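Mixing lids on pantry jars - yes or no?

garthorpe_gal
Finally got rid of the cereal boxes and moved everything into glass jars. Thing is, I ran out of matching lids, so now it's gold next to silver next to that cloudy white kind. My sister says it looks like a yard sale. I kind of love it?
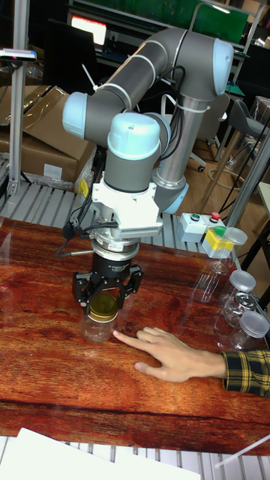 Gold lid up front, the rest of the gang over on the right

Jellow56
Love it. Gold for the stuff you grab daily, white for everything else, done.

vomadby
Sorry, I'm with your sister. Pick one metal and stick with it. Also check the seals - my white lids let the brown sugar turn into a brick by January.

garthorpe_gal
Ugh, brown sugar was next on my list. Do you keep yours in metal now?

vomadby
Metal with a rubber ring, yeah. Two years and no bricks.

K. Luangrath
Disagree about metal, mine rusted at the rim from being washed too often. Hand wash and towel dry right away if you go that route. And that reddish wood is gorgeous with the clear glass, please don't cover it up with a mat.

Jellow56
+1 on no mat. What are you putting in the gold one?

garthorpe_gal
Coffee, I think. Or rice. Will decide Friday after I shop.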